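Seller wants the deposit paid to him directly, is this normal?

Estside_renter
Posted 18/07/2021

I'm buying a two-bedroom condo in Bristden. It is for sale by owner and I don't have an agent. We agreed on a price by email and now the seller wants $1000 in his own bank account to take it off the market. He says he will write me a receipt. Closing would be in December when his tenant moves out. There is no signed contract yet. If the loan falls through, do I get the money back?

montes73

Don't pay it to him. Send it to a title company or an attorney's trust account, and only after you both sign a contract. The contract should say how much the deposit is, who holds it, and what lets you cancel and get it back. For you that means a financing contingency and an inspection contingency, each with a deadline. A receipt only shows that you paid. It doesn't say when he has to return it.

December is a long wait, so check how long your rate lock lasts. Also get a copy of the tenant's lease before you sign.

Seller

i did it direct with mine and it was fine, got the keys 4 weeks later

bristden_condo_owner

Agree with montes73. Escrow for a small deposit cost us some $50 and the title company set it up the same day. They ran the title search too, and that turned up unpaid association dues, which the owner had to clear before closing. Ask for the same search on yours. Put the appliances in the contract by name as well, including the refrigerator, or he can take them with him.
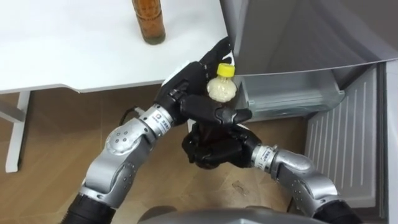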